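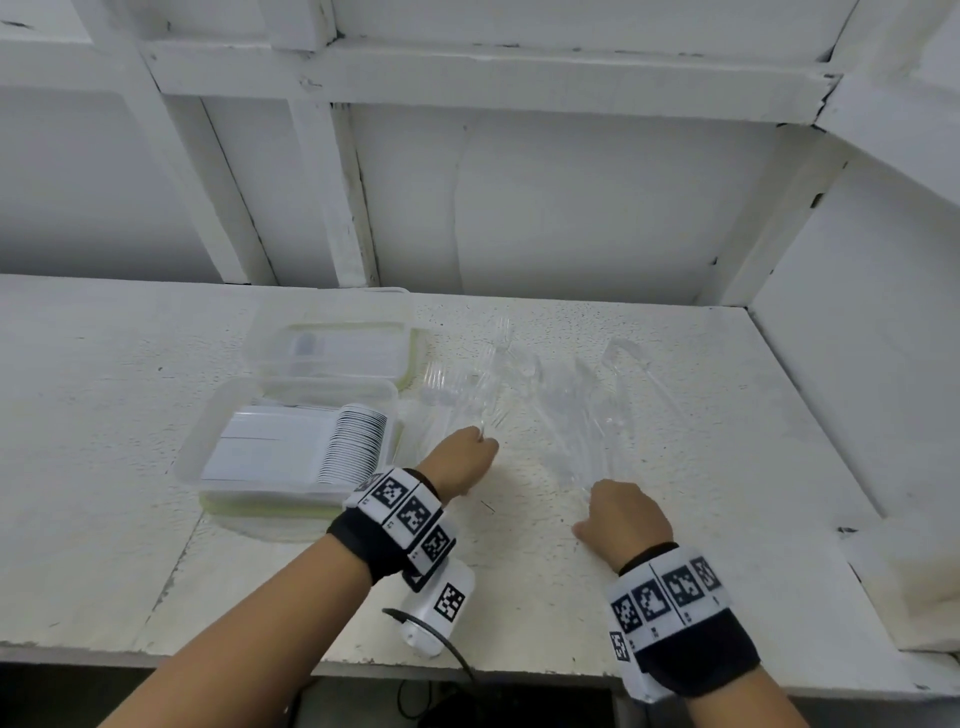

What does it mean to show a robot a task by hand?
A person does the job while sensors record the movement, and a program later turns the recording into something a machine can try to repeat.

Teaching by showing, also called programming by demonstration, is a way of getting a robot to do useful work without writing out every motion in code. It covers two habits that are often lumped together. In hand demonstration, a person does the task with bare or lightly equipped hands. In remote control, or teleoperation, the person steers the robot itself, usually while muttering at it.

Background

The older method was the teach pendant, a box of buttons with which an operator moved an arm from point to point and saved each one. It worked well for welding the same seam all year. It worked less well for kitchens, where the seam moves, bends and has been put in the wrong drawer.

Hand demonstration

The demonstrator commonly wears straps printed with square black-and-white markers. Each square has its own pattern, so a camera can work out which one it is looking at and how it is tilted. Several squares go around the wrist, as a wrist that is doing anything interesting will soon turn one of them away. The fingers are left free, and most people forget about the straps until they try to put on a coat.

Sorting cutlery is a favorite subject. It is dull, it is common in homes and cafeterias, and it asks for a surprising amount of skill. Forks nest into one another. Thin handles lie flat and have to be pinched or tipped up before they can be lifted.

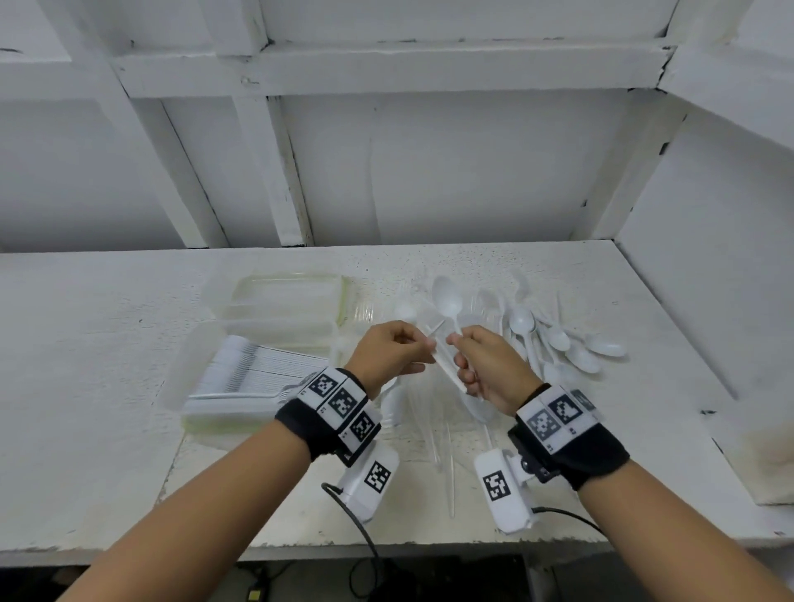
Clear plastic is the hard case. Cameras see the reflection of the lamp and the color of the shelf, and have to guess at the fork in between. People have the same trouble and solve it by feeling around, a method that leaves little for a wrist marker to report.

The Giline collection, recorded in Indanham, is a small set often used in teaching. It holds 732 demonstrations by 23 people, all of whom were told to work at a natural pace. Rehema Biwott, who edited the set, wrote in her notes that natural pace "ran from brisk to geological." She kept the fumbles in, on the grounds that a robot would need to know what to do after one. Five recordings were left out because the demonstrator had stopped to answer the phone.

Remote control

Under remote control the robot's own joints are recorded, so nothing has to be translated from a human arm to a mechanical one. The price is speed. At Tirkmont, trainees on the Ambaye control rig needed 3 minutes to bag a place setting they could bag by hand between sips of coffee. Touch is the other loss - an operator who cannot feel a spoon slipping tends to squeeze it, and the robot learns to squeeze too.

Limits

A robot copies what is in the recordings, including things nobody meant to teach. Pauses, second thoughts and a fondness for the left side of the shelf can all be learned. Changing the starting layout between demonstrations helps, as does using more than one person, although this mostly swaps one set of habits for a wider assortment.

See also: Teach pendant; Motion capture; Teleoperation; Grasping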